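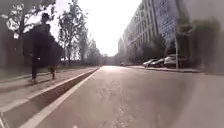 A delivery robot that runs on public streets leaves the depot with its forward camera already set for pitch, exposure and focus, and most of the faults reported in its first month of service come back to one of those three settings. The camera on the Gimila carrier sits low on the chassis, and the setting-up work has to allow for what that height does to the view. Pale asphalt fills most of the lower half, the painted lane line runs out of the bottom left corner at its widest, and the sky between the trees and the buildings is so bright that no cloud can be made out in it. A pedestrian on the near pavement is blurred, with a doubled outline, while the long facade across the road keeps its rows of windows. A hazy area lies over the right-hand part of the view, and the parked cars, the kerb and the foliage must be judged with that in mind. Each of these points corresponds to a check in this chapter.

## 7.1 Scope

The chapter covers the forward camera of the Gimila carrier as fitted at the Zutden depot. The rear camera and the wheel encoders are dealt with in Chapter 8. Readers should have completed the battery isolation exercise and should know how to put the carrier into service mode.

## 7.2 Order of work

The checks are carried out in a fixed order:

1. Clean the window and inspect it for scratches and film.
2. Check the bracket bolts for tightness.
3. Set the pitch against the depot target.
4. Set the exposure limits.
5. Record a street run and review it.

Haze confined to one side is first treated as a window fault. Wipe the window with a lint-free cloth, take a second recording and compare the two. If the haze stays in the same part of the view when the carrier is turned to face another way, the window is removed and its inner face examined. If it moves or disappears, stray sunlight is the more likely cause, and the hood is checked for fit.

Blur is treated separately. Where a moving person is smeared but fixed objects at a similar distance are sharp, the exposure time is too long for the subject. Where both are soft, suspect focus or a loose bracket.

## 7.3 The depot target

The target is a Virág board mounted 129 mm above the floor and 1000 mm from the front face of the carrier. Pitch is adjusted by the two screws behind the bumper, a quarter turn at a time. Readings are entered on the Clotmont sheet before and after adjustment, including those cases where no adjustment was made.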